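Clunness hardwood mill to reopen in March under new owner

The Benedico hardwood mill on Galindo Road in Clunness will start sawing again in March, 11 months after it shut down, the new owner confirmed this week.

Etarex, a building supply company that already runs a lumber yard across the county line, completed its purchase of the mill and the land behind it last month. The company did not give a price. The Benedico name will stay on the sign and on the invoices.

Raghda Daher, who was the day shift supervisor under the old owners, will manage the site. She said 13 people have been hired so far, most of them former employees. A second round of hiring may follow in the fall, depending on orders.

"We called the old crew first," Daher said. "A few had moved away and a few had found other work they liked. The rest came in to talk to us, and most of those said yes."

The mill closed after its main kiln failed an inspection and the previous owners decided against replacing it. Logs that were already in the yard were sold to buyers out of state. The sawmill building itself was left locked, with the power on and the heat set low, and Daher said the saws came through the winter in fair condition. The roof over the sorting shed did not, and part of it has been replaced.

A new kiln was delivered in two sections and is now being connected. It is smaller than the old one. Daher said it should be able to dry 800 board feet of maple or birch in a load, which is enough for the kind of orders the mill plans to take at first. Red oak, which used to make up a large share of the business, will wait until a second kiln is in place. There is no date for that. 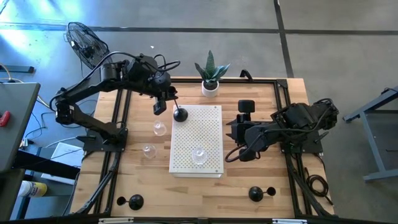 Etarex wants the mill to turn out more finished goods than it did in the past. The old business sold mainly rough boards, which left town on flatbed trucks and were planed and glued somewhere else. The new plan adds a gluing room, where narrow strips that used to be chipped or sold for firewood will be joined into countertops, stair treads and tops for workbenches. A light butcher-block top is the type of product the company has in mind. Tops will be sold unfinished or oiled, in a few standard sizes, with custom lengths to come later.

Daher said the gluing room was the main reason Etarex was interested in the site. The strips are already there as a byproduct of sawing, she said, and the building has a heated room that was once used for storing tools.

"It was full of broken pallets and old filing cabinets," she said. "It took us longer to empty it than it took to wire it."

Local buyers have been driving farther for lumber since the mill closed. Dindo Ignacio, who builds kitchen cabinets in a shop near the Clunness fire station, said his nearest source of dried hardwood has been about 50 miles away. He makes the trip twice a month with a trailer.

"It's most of a morning, and if a board turns out to be bad I'm not going back that day to swap it," Ignacio said. "I used to walk over to Benedico and pick through the stack myself. I'd like to do that again."

He said he would wait to see prices before moving all of his business back. He also hopes the mill will keep its old habit of selling short boards from a rack by the office door, where hobby woodworkers and school shop teachers used to stop on their way home. Daher said the rack would return, though it may not be stocked in the first few weeks.

Some neighbors on Galindo Road have asked about noise and truck traffic. The mill's permit allows sawing from 7 a.m. to 6 p.m., the same hours as before, and log trucks will have to come in by the north gate, away from the houses. The town also asked for a new fence along the drainage ditch. Posts for it were going in this week.

One question that came up at the last town meeting was dust. The old collector was loud and, by several accounts, did not collect very much. Its replacement sits inside the building, and the sawdust will go into closed bins. A dairy farm west of town has agreed to take part of it for bedding. The rest will be burned to heat the kiln - the old mill did the same, but only in the coldest months.

Logs will come mainly from private woodlots in the county. Landowners who sold to Benedico in the past have been sent a letter with the new price sheet, and those who did not receive one can pick up a copy at the mill office. Etarex said it will buy maple, birch and ash to begin with and will not take logs from yards or street trees, which often have nails or wire in them.

The first logs are due at the north gate in the last part of February, if the ground stays hard enough for trucks. Sawing will begin with a half crew while the kiln is tested. The first dried boards should be ready for sale by late spring, and the first glued tops some weeks after that.

The mill office is open on weekday mornings until 11:30 for job applications and questions about log sales. Visitors are asked to park in front of the office and stay out of the yard while the fence work goes on.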